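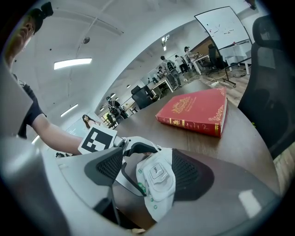
## Section 2: Planning Your Purchase

Before you get to the unpacking and the charging and the fun part, please sit down with this section for a little while, ideally with a cup of something and whoever signs off on spending at your place. Most of the support calls we take at Redora in the first month are about things that could have been sorted out before the order went in: a table that was too small, a second operator who had no kit, a budget that covered the grippers and left out everything around them.

This section covers the Redora hand-held grippers and the things you'll want near them. Setting up the head mount is in Section 4, and marker cards are in Section 5.

### 2.1 Decide what you want to record

1. Write down the tasks you'd like your robot to learn, in plain words. "Pick up a book and put it on a shelf" is fine. You don't need anything fancier at this stage.
2. Next to each task, write whether it takes one hand or two. Be generous here. Opening a heavy hardcover sounds like a one-handed job until you try it with a gripper and the cover keeps falling shut on you.
3. Gather the objects themselves, or at least measure them. The widest and the heaviest are the ones to worry about. A thick book lying flat is a good test object because it is awkward to get a jaw under, and nearly every office has one.
4. Keep this list. Your sales contact at Jovoter will ask for it, and so will we if you call us later.

> **Note:** If even one task on your list needs two hands, order the two-hand kit. Buying a single gripper now and another later costs more, and the pair will have to be matched again when the second one arrives.

### 2.2 Work out how many kits you need

1. Decide how many people will be recording at the same time. People who take turns can share a kit quite happily.
2. Order one kit for each person recording at once. Each operator needs a gripper for each working hand, a head mount, and a set of marker cards.
3. If you have more than one kit running, plan on one spare strap set between them. Straps are the part that wears first, and it's a shame to lose an afternoon to one.

Kiran Maurya, who plans equipment for the Nautiyal office in Veselport, began with a single two-hand kit and kept it for the whole first season before ordering more. We think that's a sensible way to go. You learn a great deal about your own room and your own people with one kit, and you can always send a second order in.

### 2.3 Put the budget together

The figures below are list prices in dollars, before tax and shipping. Your Jovoter quote is the one that counts, so please use it if the two differ.

| Item | Price |
|---|---|
| Two-hand kit (two grippers, head mount, marker cards) | 3,257 |
| Extra single gripper | 830 |
| Spare strap set | 70 |

1. Start with the kits from step 2.2.
2. Add strap sets, and an extra gripper if you can't afford to stop while one is away for repair.
3. Add storage for your recordings. People forget this more than anything else on the list!
4. Add the room costs: a sturdy table, a chair that rolls out of the way, a power strip, and a whiteboard if you don't already have one for task notes.
5. Add the operators' time. Allow 7 hours of practice for each new person before you count on usable recordings from them. Some will be ready sooner – some will want longer, and that's fine too.

> **Caution:** Do not leave the head mount out of your order to save money, or replace it with a cap or headband from elsewhere. A loose mount can slip forward while the operator's hands are full.

### 2.4 Check the room before you order

1. Stand at the table with your arms stretched forward, as if holding a gripper in each hand. You should be able to reach the middle of the table without leaning your weight on it.
2. Turn slowly from side to side with your elbows out. Move any chair you bump.
3. Walk the floor around the table and look for cables. Tape them down or run them along the wall.
4. Look up. Bright ceiling lights are usually all right, but strong glare on a marker card can make it hard to read, so tilt a card in your hand at several spots over the table and see how it looks.
5. Think about who else uses the room. A shared office works perfectly well, and you needn't send everyone home, but do let people know when recording is going on and ask them if they mind being in view.

> **Caution:** Keep fingers, sleeves, and lanyards away from the jaws whenever someone is about to press **OPEN**. This goes for visitors trying a demo unit as well.

### 2.5 Place the order

1. Send your task list, your kit count, and your table measurements to Jovoter.
2. Ask for a written quote that shows the spares on their own lines.
3. Tell them if any of your operators have small hands or prefer a longer strap. There's no extra charge for either when it's asked for at this point.
4. Ruoxi Cui on our planning desk is glad to read over a quote before you sign it. Mornings are best, before 11 a.m.
5. When the quote is approved, keep a copy with this manual. You will need the order number to register the grippers in Section 3.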